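3. Montaje experimental

3.1. El banco de pruebas

Toda la plataforma se construyó en el taller compartido Talier, con herramientas de uso común y sin mecanizado externo. Elegimos como entorno una cocina de juguete de tamaño infantil, y la elección nos sigue pareciendo un acierto: concentra en muy poco espacio puertas con bisagra, tiradores, mandos y recipientes, ¡casi todo el repertorio de una cocina doméstica al alcance de un solo brazo! Detrás colgamos una tela lisa de tono apagado, que simplifica mucho la segmentación (Fig. 1a).
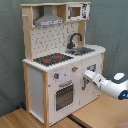 El controlador, al que llamamos Skanduno, se ejecuta en un ordenador de sobremesa situado bajo la mesa de trabajo. Recibe la consigna de la tarea, consulta el estado de las articulaciones y genera trayectorias cortas que se recalculan 12 veces por segundo. Partimos de la biblioteca de planificación Cormier, cuyo módulo de contacto reescribimos casi por completo: la versión original suponía superficies rígidas, y una puerta tan ligera cede en cuanto se la roza. Con el nuevo módulo, el brazo tantea el tirador, corrige la orientación de los dedos y solo entonces aplica fuerza. Ver funcionar esa secuencia por primera vez fue, para todo el equipo, el mejor momento del proyecto.

3.2. Tareas y protocolo

Definimos 13 tareas, agrupadas en cinco familias: abrir, cerrar, trasladar, colocar y girar. Cada ensayo comienza con una disposición distinta de los objetos y con las puertas en un estado elegido al azar, de modo que el sistema no pueda apoyarse en posiciones memorizadas. Entre los recipientes figuran un hervidor blanco con asa y un cuenco metálico, que plantean problemas de agarre muy diferentes (Fig. 1b).

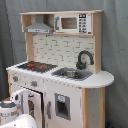 En total registramos 3,000 ensayos, repartidos en varias sesiones que terminaron en abril. El etiquetado se hizo con Fotard, una herramienta propia que sincroniza el vídeo con las lecturas de par y permite marcar el instante del primer contacto con una sola tecla. Un ensayo se considera válido si la tarea se completa sin intervención humana y sin desplazar el mueble más de 5 mm respecto a su posición inicial. Este segundo criterio resultó más exigente de lo previsto y nos obligó a bajar la velocidad de aproximación en las tareas de apertura. Los ensayos interrumpidos por el operador se conservan en el conjunto de datos con una etiqueta propia y se analizan por separado en la sección 4.

Figura 1. Banco de pruebas en el taller. (a) El brazo junto a la puerta inferior de la cocina. (b) La cocina con la puerta del horno abierta, el cuenco en el fregadero y el hervidor en primer término.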